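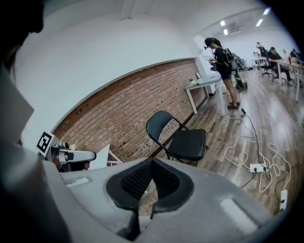

One reader wrote under the previous post that exposed brick makes cable routing harder than it needs to be, and that I should have put every outlet on the plaster. I agree with the first half. The plaster starts above the brick, well over desk height, and an outlet up there would mean a cord hanging down the wall to every device. So the power stays low, and the question is how it crosses the floor.

3/14/22

The room is on the second floor of the Brernham building. It is one long space with desks at the far end under the ceiling lights and a brick wall down one side. I have been sorting out the brick side in stages. The desk end was already done and I have left it alone.

Measurements first. The stretch I am working on is 3880 mm, taken at floor level from the edge of the last outlet to the point where the small white table normally stands. I measured it twice with a steel tape and once with a laser. The laser came out longer, as it was reading into a mortar joint. On rough brick it is better to hold a flat card against the wall and measure to the card, then add its thickness.

The brick is old and the mortar is soft in places. Adhesive cable clips do not hold on it. I tried the Filholm ones with the foam backing and they let go overnight. Screwed clips hold in the joints but leave holes, and the lease from Fedbridge says no new holes in the brick. The remaining choice is the floor, either loose or in a channel.

Cords loose on the boards are what we have at present.

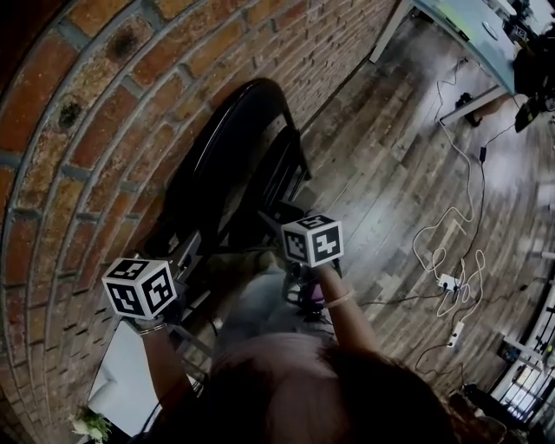 Brick side of the room, with the power strips and white cables still on the floorboards.

Two things need fixing here. The first is slack. A long cord used for a short run ends up as a coil, and coils get caught on chair legs. The metal-legged chairs are the worst for this – a thin leg will go straight into a loop and drag it. The second is the direction of the runs. A cord that goes straight across the boards takes up one line of floor. A cord that wanders takes up a whole patch, and then the chairs get placed around the patch.

The plan is as follows. One strip goes under the table with the pale top, fixed to the underside of the tabletop. One strip stays at the wall. Between them there will be a single flat floor channel from Robles, the low type with sloped sides, laid along the boards where possible and across them only once. Data and power go in separate compartments. The cords get replaced with shorter ones, each cut down to the real run plus 200 mm. I labeled both ends of the test cord with plain paper tape, which peels off cleanly.

I also considered a rug. A rug hides the cords and holds them flat, but it puts fabric over a live cord under foot traffic, and I do not want that. The channel costs more and looks worse.

The folding chair can stand anywhere on that side. The one with the curved open back is heavier and should get felt pads before it is moved much – the boards already have marks by the wall that I can date to last June, when the old shelving went out. The plant stays on the small table. It does no harm there, and watering it well away from the strips is preferable.

One open point is the height of the channel. The 3-compartment version may be too tall for the office chairs to roll over. I have ordered one length to test before buying the rest.

4 comments
3 shares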